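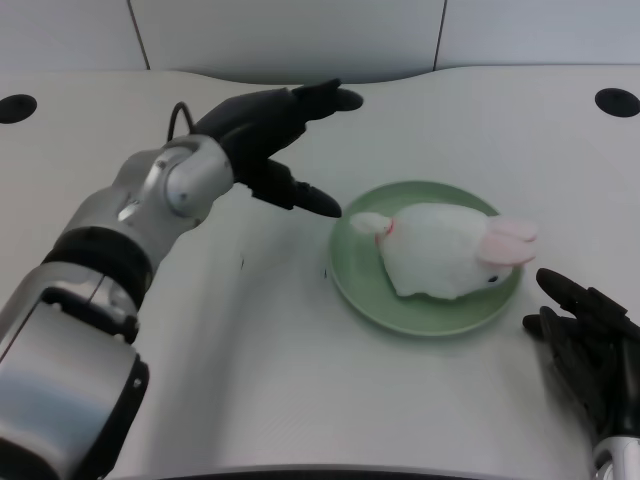
The Rabbit on the Green Plate

Zahira put her rabbit on the plate at breakfast and said that he was the cake.

"Cakes do not have ears," said her grandfather, Dimas Saragih.

"This one has. They are pink because of the sugar."

He considered this. For 16 years he had kept the bakery in Tedunum, and people had asked him for many strange cakes, but never for one with a face. He bent down until his eyes were at the same height as the small black eye.

"And how much do you want for him?"

"500," said Zahira.

"It is too much. I will give you 80."

She thought for a long time. Outside, the bus to Clelleo stopped and went again. Her mother was supposed to come with that bus, or with the next one, at 12. The grandfather did not look at the window – he knew that if he looked, the child would look too.

"You can have him for 80," she said finally, "but you cannot eat him. You can only lift him and put him back." 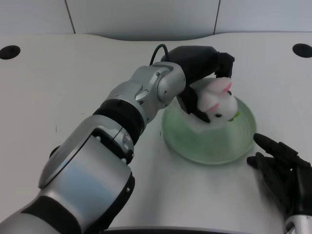
"What kind of cake is that, which I may only lift?"

"A cake for waiting," said Zahira Sitompul, who was five years old and had made the rules herself.

So he paid with the buttons from the old tin, one after another, slowly. When the tin was empty she gave all the buttons back to him, and they began again from the price.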